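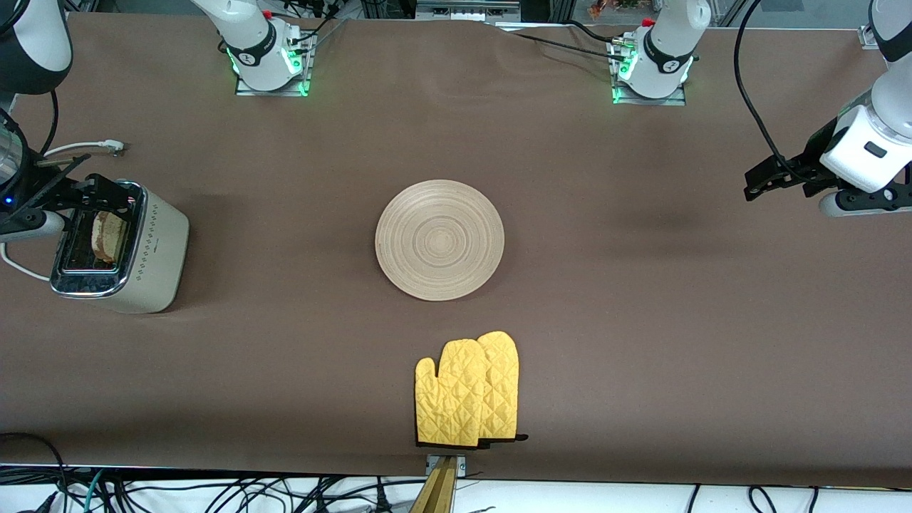
**Trullow 80 folding music stand**

The Trullow 80 is an orchestral stand for pit, section and teaching use. It replaces the Trullow 60, and desks from the older model will fit the new shaft.

## Specifications

| Item | Value |
|---|---|
| Desk width | 500 mm |
| Shaft | Aluminium, two-stage |
| Maximum load on desk | 4 kg |
| Lip depth | 80 mm |
| Finish | Matte black or grey |

The desk tilts on a friction joint and holds its angle without a thumbscrew. Tension is set at the factory and can be adjusted with the supplied hex key. Bound full scores should sit centred on the lip – an offset load will turn the desk on a loosely set shaft.

## Accessories

- Nirevix clip light, warm white, with desk clamp
- Talpur carry bag, holds one stand and one light
- Shaft extension for standing players, brass and bass

Percussion trays are sold separately and don't fit the grey desk.

## Ordering

Stands ship from Trusley in cartons of 4. Orders of over 600 stands are quoted individually. Spare lips and feet are kept in stock for both models.

School and orchestra accounts: Ama Akolgo. Repairs and parts: Jui-lin Choi.

Prices current from 28th August.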